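A Morning Among the Blocks – Our Visit to the Briken Open House
Posted Aug 15, 2019 in Visits and Day Trips

I had been meaning to go to the Briken open house for years. My neighbor Silvana Siqueira goes every time they hold one, and every time she comes home with a paper bag of seconds and a new opinion about paint, and every time I tell her that next year I'll come along. Well, this was the year! We took her car because mine was full of garden chairs, and we got a little lost behind the grain store, and we still managed to be there before the coffee was ready.

For anyone who doesn't know the name, Briken makes building blocks. Plain ones, the kind you had in kindergarten, in sturdy colors and with edges that don't hurt when you step on them (or not as much, anyway). They sell mostly to schools and day care centers, and a few shops carry the small sets. The building used to be a laundry, and you can still see where the big drains were in the floor of the front hall. They've put a mat over the worst one.

Noreen Warraich met us at the door and handed out name stickers. She has been there since the beginning and knew half the visitors already. There were 12 of us in the first group, including two boys who had clearly been promised something if they behaved, and a retired shop teacher who asked the best questions all morning and took notes in a tiny book.

We started in the color room, my favorite part of the day if I'm being fair to it. Shelves up to the ceiling, all of them full of little sample boards with dates on the back. Noreen told us that the green took them longer than any other color. The early one looked lovely in the can and then like pond water once it was on a block, so they kept making it darker until they had something that held up next to the red. The red has hardly changed. It leans toward orange, and I said it reminded me of the tomato soup my aunt used to make, and Noreen laughed and said that is more or less what they call it in the shop.

Silvana, of course, wanted to know why there was no yellow. They did have a yellow! It went out of the range in April and there is a whole drawer of letters from people who miss it. I thought that was sweet, that somebody would sit down and write a letter about a yellow block. Noreen has kept every one of them.

From there we went down a short ramp to the sorting area. I had pictured big bins with blocks thundering down a chute, and it was much quieter than that. The blocks go into shallow trays and you can stand there and look at them for as long as you please. I found it very soothing, all those plain shapes lying every which way. One of the boys wanted to know if he could live there.
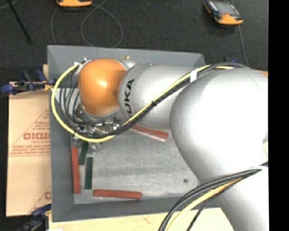

Trays, Colors and Sorting

Long red-orange blocks and dark green ones, lying whichever way they lie on the pale gray bottom of the tray – I could have stayed for an hour. The tray has sloped sides, and I liked that so much that I asked where a person could get one. I have a hall table at home that collects keys and batteries, and a tray like that would do it a world of good. Fahad Gilani, who took over the tour at that point, was very patient with me and wrote down the name of the supplier, Okico, on the back of my sticker.

Fahad is a great explainer. He passed some blocks around and had us close our eyes and run a thumb along the edges, and I was surprised at how quickly you start to notice the small differences. The shop teacher found a rough corner right away. I found nothing at all, and then Fahad showed me that mine had a dent in it the size of a lentil. He said it takes new people a good while to get the feel of it, which was kind of him.

A school set has 50 blocks in it, and they're packed by color first and then by length. That's how the teachers asked for it, Fahad said, so that the children can see right away what's missing when it's time to clean up. I thought of my own kids' toy box, where everything went in with a shovel, more or less, and wondered whether we might have had a calmer house.

After that there was a table where you could build. It was meant for the children, but I will tell you that the adults were worse. Silvana made a bridge and wouldn't let anyone touch it. The boys made a tower, and then another tower, and then a garage for a shoe.

Coffee was in the old ironing room, with good cinnamon rolls from Tsolakis down the road. The seconds are sold by the bag in the same room, two dollars for a small one, and you're allowed to dig. I came home with mostly green. I gave half of them to my grandson, and the rest are on the kitchen windowsill, where I keep rearranging them while the kettle boils.

If you'd like to go, call ahead and ask for Noreen, as the morning groups fill up first. Wear flat shoes for the ramp. Parking is behind the building, past the grain store, and you do have to turn left there no matter what Silvana tells you.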